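首页 > 教程 > 数据工具 > 手持夹爪数据的时间对齐和切段

手持夹爪数据的时间对齐和切段:我的一套流程

更新于2026年10月15日,星期四

上一篇写完录制脚本之后,好几个人留言问我同一件事:数据录下来了,然后呢?直接喂给策略网络,训练曲线漂漂亮亮,一上机械臂就在袋子旁边抓空气。我第一次也是这样的!查了两个晚上,最后发现网络结构一点毛病没有,是头部画面和夹爪开合量差了好几帧,模型学到的是“先合爪,再伸手”。

所以这篇就讲录完到开训之间的那一段:对时间、补位姿、切段、打标签、导出。我用的是自己攒的小工具 Pullateck,命令行的,代码不多,你用别的工具也能照着思路来。任务是桌面上的双手操作,拿小零食袋,往白色浅盘里倒,两只手各握一个夹爪,头上再戴一个相机。

开始之前

Python 环境随便,3.10 以上我都跑过。装好之后先跑一下 pullateck doctor,它会检查解码器和磁盘空间。磁盘空间真的要看一眼,我有一次导到一半满了,索引文件写坏,整批重来(心疼)。

原始目录长这样:

session/
 head.mp4
 left/ pose.csv width.csv
 right/ pose.csv width.csv
 clock.json

左右两边的目录名千万别弄反。听着很傻对吧,可是我反过一次,而且训练照样收敛,到了回放的时候才看见两条轨迹是镜像的。

第一步:把几路时间拉到同一条轴上

头部视频、左右夹爪的位姿、左右夹爪的开合宽度,各有各的时间戳。clock.json 里存的是录制开始时每一路相对主机的偏移,按理说减掉就行,但相机那一路还有曝光和编码的延迟,这个偏移里没有。

我的做法很土:每次录制开头,两只夹爪一起快速开合 3 下。画面里能看到爪尖合拢的那一帧,宽度曲线上能看到谷底,两边一对,延迟就出来了。

pullateck sync session/ --method clap --search-ms 100

search-ms 是搜索范围,我设 100 就够用了。如果算出来的值正好贴着边界,别信它,多半是没找到真正的谷底,换一段再算。左右两边要分开算,别图省事共用一个数。

对完之后所有数据重采样到同一个频率。位置用线性插值,旋转一定要用四元数球面插值,插之前先检查相邻两个四元数的点积,小于零就把后一个取反。这一行漏掉的话,轨迹里会突然冒出一个大翻转,控制器看到了会很激动,你看到了也会很激动。

开合宽度我不做平滑。以前做过,曲线好看极了,可是夹住软袋子的那一下很短,一平滑就糊掉了,模型合爪的时机跟着变软。

第二步:处理位姿丢失

手一抬高,或者两只手靠得太近,定位就可能飘。Pullateck 会给每一帧打一个置信分,低于 70 的标成可疑。

pullateck pose-check session/ --min-score 70 --plot

加上 --plot 会弹一张曲线图,我建议每一条都看。别全靠阈值!有的飘是慢慢飘的,分数一直不低,只有看曲线才会发现高度悄悄往下沉。

短的缺口直接插值补上,我的上限是连续 4 帧。再长就整段丢掉。刚开始我舍不得丢,补了很长的缺口,结果补出来的路径直接穿过盘子边缘,策略就学会了往盘沿上撞。现在丢起来一点不手软。

还有坐标系的问题。两只夹爪的位姿最好都转到同一个桌面坐标系,再换算成相对动作。我现在存的是相对当前末端的增量,换一张桌子也还能用。如果你的控制器吃的是绝对位姿,在导出那一步转,中间文件别动。

第三步:切段

一整条录制里有好多没用的时间,整理线、挪板子、发呆。切段就是把真正在做任务的部分挑出来,再分成几个阶段。倒袋子这个任务我分成:靠近、夹取、抬到盘子上方、倾倒、放回。

自动切段靠两个信号,夹爪宽度的变化和末端速度:

pullateck segment session/ --by width,speed --arms right,left

宽度骤降再稳定下来,算夹取;速度接近零又重新起来,算阶段分界。这套规则对硬东西很准,对软包装就一般般了。袋子被捏住以后宽度还会慢慢变小,规则以为你又抓了一次,于是一个夹取被切成两个。我加了一个最短间隔,好多了,但还是得人工过一遍。

人工过的时候我有个习惯,先看画面,后看曲线。比如“抬到盘子上方”这个阶段,曲线只告诉你右边夹爪高度上去了,袋口朝哪边、袋角有没有盖到盘子上面,只有画面知道。我就把阶段的起点定在袋子和盘子在画面里开始重叠的那一帧,规则简单,隔天再标也不会跟自己打架。

两只手要分别打标签。右手夹着袋子举在上面,左手握着空爪停在板子左下角附近,这种时候左边标成 idle,别跟着右边一起标“倾倒”。我偷懒共用过标签,训练出来的左臂特别忙,右边一倒它就跟着抖。另外 idle 段别删!等待也是要学的,删掉以后左臂就不会等了。

第四步:给画面做遮罩(可选)

头部相机会拍到桌子后面的一大片东西,架子啊线啊都在里面。数据量小的时候,模型很容易记住背景。我会按板子的四个角裁一下,外面留一点边,再做亮度抖动。

pullateck crop session/ --anchor board --margin auto

角点是半自动的,第一帧手动点,后面跟踪。头动得厉害会跟丢,跟丢了它会报警告,按提示补点就好。我没有把夹爪和线遮掉,试过,遮罩边缘闪来闪去,效果反而差。

第五步:导出和回放

pullateck export session/ --format zarr --action delta

导出后先别训练,先回放。我把轨迹放进仿真里走一遍,主要看这么几处:

合爪的那一帧,爪尖是不是真的到了袋子的位置;
抬起以后有没有突然的旋转;
左右臂之间的最小距离,太近的话真机上会互相碰;
关节速度有没有超限,人手甩一下很轻松,机械臂可不一定跟得上。

最后一条特别容易忘。超限的段我会整体放慢时间再导一次,还不行就丢。放慢的时候画面也要一起重采样,别只改动作,不然第一步白干了。

几个常见报错

“clap not found”:开头那几下开合没录进去,或者夹爪在画面外面。手动指定一帧,用 --clap-frame。

“non-monotonic timestamp”:多半是录制中途线松过,驱动重连了。在断点处切成两条,各自重新对时间。

“empty phase”:某个阶段长度是零,通常是人工标的时候两个分界点拖到一起了,拉开就行。

导出的文件特别大:看看是不是把没裁过的画面也一起写进去了,加上 --no-raw。

下一篇想写训练时动作块的长度怎么选,软袋子和硬盒子差得还挺多的,我手上的对比还没跑完。有问题留言就好,贴报错的时候麻烦把 clock.json 也贴上来,不然我真的猜不出来!

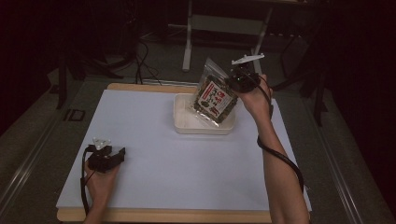 作者:Akenen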